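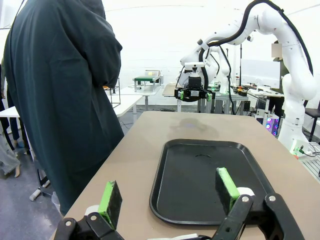 Figure 1. Wrist view over the tray, with the second arm across the table.

4.2 Where the examples come from

Papers on learning from demonstration tend to report a count and move on. Ours is 566 episodes of two-arm tray handling, and we doubt the count says much. Rantala and Ejigu split the collection at the Tresville site, and an episode was kept if the operator judged it usable. No second judge was asked. We read the kept set as a record of what two people found acceptable, which is a weaker thing than a record of the task.

The wrist views worry us most. A glossy black tray throws light back at the lens, and a policy trained on such views may be learning the reflection. In Figure 1 the tray also carries a small dark curved mark near its center. A mark like that is an excellent landmark for a network and a useless one for anybody with a different tray. We trained on 50 episodes with the tray area masked and saw the loss fall almost as fast as before, a result we did not expect and do not find comforting.

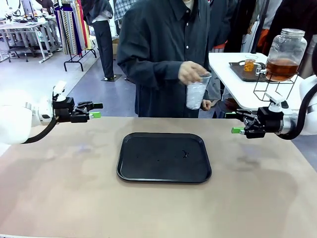

Figure 2. Fixed view of the table, with both grippers and a cup of ice held near the tray.

The fixed view has its own trouble. People stand behind the table in Figure 2, and a hand with a clear cup is close to the tray. Anything a person does near the workspace is available to the model as a cue, and our labels say nothing of it. The Stitano annotation format has one field for the operator and none for bystanders. Adding one in January would have been cheap.

Claims that 1,000 more episodes would wash these effects out seem to us untested. More data from the same table may only repeat them. Section 4.3 reports the nine held-out layouts.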